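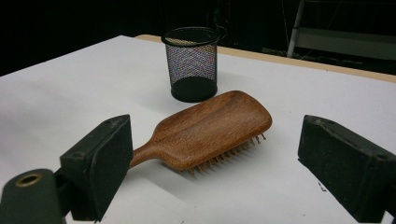
Collecte de gestes : où on en est, ce qui coince, ce qu'on vous demande

Septembre 2023

Point rapide, on court un peu. La campagne Olus a passé les 612 épisodes validés vendredi soir. Objets de toilette et de bureau surtout — brosses, pots à crayons, peignes. Le reste suit, lentement.

Pour ceux qui prennent la lettre en route : on récolte des démonstrations faites à la main, avec la pince portative, et c'est Inga (le modèle, pas le serveur, on sait, le nom prête à confusion) qui apprend dessus. Un épisode = une approche, une prise, une dépose. Pas plus long. Les épisodes où on enchaîne trois objets sont jetés au tri, désolé pour ceux qui en ont fait tout un après-midi.

Les objets du moment

Les brosses à cheveux nous donnent du fil à retordre. Modèle plat, en bois, avec picots en bois aussi. Posée picots vers le bas, une brosse ne tient pas à plat, elle penche, et le manche part en biais. Selon qu'on la prend au manche, au col ou par la tête, le modèle doit comprendre trois gestes différents. Sur le dernier entraînement il a choisi le col presque à chaque fois, même quand la brosse était tournée dans l'autre sens. Trop d'exemples au col, tout simplement. Donc à partir de maintenant : variez. Manche d'abord, tête ensuite, et tournez la brosse entre deux prises.

Le pot à crayons en maille métallique reste sur la table comme second objet. On ne le saisit pas pendant les épisodes brosse. Il est là pour gêner un peu, et pour que le modèle apprenne à viser le bon objet. Changez-le de place tous les 10 épisodes, derrière, à gauche, plus près, peu importe, mais changez. On a une série entière de 266 épisodes où il n'a pas bougé d'un centimètre. Inutilisable pour ce qu'on voulait en faire, on la garde quand même pour le préentrainement.

Consignes de prise, version courte

Partir doigts bien ouverts, l'objet entre les deux. 
Descendre lentement. Marquer un temps d'arrêt avant de serrer.
Serrer sans écraser les picots. Si un picot reste coincé entre les doigts, on garde l'épisode et on coche « prise sale ».
Lever, compter deux secondes, reposer. Pas de lacher en l'air.
Une prise ratée puis rattrapée, c'est très bien, on en veut. Ne coupez pas l'enregistrement.

Ce dernier point revient tout le temps dans vos messages. Oui, les ratés nous intéressent. Un jeu fait seulement de gestes parfaits donne un modèle qui ne sait plus quoi faire dès que la brosse glisse — on l'a vu au printemps avec la première version, c'était assez pénible à regarder.

Lumière et fond

Table blanche, on n'y touche pas. Le fond sombre passe bien, le contraste aide au tri. Par contre les ombres tombent presque toujours du même côté dans les séries du site de Pundano, il faudrait déplacer la lampe une fois par demi-journée. Notez-le dans la fiche, colonne « éclairage », celle que personne ne remplit.

Essuyez aussi les doigts de la pince en début de séance. Un coup de chiffon sec, pas de produit.

Côté outils

Dinby, l'outil de tri, a été mis à jour mercredi. Le raccourci pour rejeter un épisode a changé, c'est maintenant la touche R, et il y a une confirmation. Il arrive encore que l'envoi se bloque en fin de lot. Dans ce cas, fermer, rouvrir, relancer, ne surtout pas renommer le dossier. Correctif en cours.

À venir

Il reste 5 objets à ouvrir avant la fin de la campagne, la liste est sur la page du projet. On démarre par les manches fins : brosse à dents, pinceau, cuillère. Si vous avez chez vous des brosses d'une autre forme, rondes notament, apportez-les, on les étiquette et on vous les rend après. Objectif, un nouvel entraînement d'Inga en novembre, avec des essais sur des brosses que le modèle n'aura jamais vues.

Les créneaux de la semaine prochaine sont ouverts, il en reste surtout le matin. Inscription sur la feuille habituelle.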